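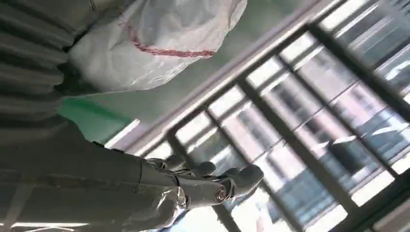 Mão robótica de dedos articulados junto a uma grade metálica de janela.

Perguntas frequentes – Vigilância de marcas na Jondela

Reunimos nesta página as dúvidas que mais nos chegam por e-mail e por telefone sobre o serviço de vigilância de marcas. Se a sua não estiver cá, escreva-nos à vontade, que respondemos com todo o gosto, mesmo quando a pergunta lhe parecer pequena.

O que é, ao certo, a vigilância de marcas?
É o acompanhamento regular dos pedidos de registo publicados nos boletins oficiais, para detetar sinais parecidos com o seu enquanto ainda há prazo para apresentar oposição. Comparamos a grafia, o som e, se a marca tiver logótipo, também os elementos figurativos.

Já tenho a marca registada. Preciso mesmo disto?
Depende do seu caso, e preferimos conversar antes de lhe vender seja o que for. O registo dá-lhe o direito de se opor a um pedido posterior, mas em regra cabe ao titular fazê-lo, e dentro do prazo.

Com que frequência recebo relatórios?
De 2 em 2 semanas, por correio eletrónico. Quando não encontramos nada, enviamos na mesma uma nota curta, porque muitos clientes nos disseram que o silêncio os deixava inquietos.

Quantas marcas posso incluir na mesma conta?
O plano base vai até 50 marcas. Para carteiras maiores existe o plano Dolari, pensado para empresas e gabinetes com muitos titulares – peça-nos uma proposta e indique as classes de produtos e serviços que lhe interessam.

Os resultados são vistos por uma pessoa?
São, sim. O programa Raudsepp faz a primeira triagem e devolve cerca de 4000 resultados por mês, que a nossa equipa lê e classifica por grau de semelhança antes de lhos enviar.

Encontraram uma marca parecida com a minha. E agora?
Antes de mais, calma! Muitos destes casos resolvem-se com uma carta ou com um acordo de coexistência. O relatório indica a data-limite para a oposição e, se quiser avançar, pode entregar o processo ao seu mandatário ou pedir-nos um contacto.

Posso importar a minha carteira do Sanwood?
Pode. Exporte a lista em CSV, com o número de registo na primeira coluna, e carregue-a em «As minhas marcas». Se aparecer o erro 2230, há quase sempre um número repetido – apague a linha e tente de novo.

Como cancelo o serviço?
Na área de cliente, em «Subscrição». Os relatórios antigos continuam disponíveis para descarregar até ao fim do período já pago.

Página atualizada em 2 de dezembro de 2022.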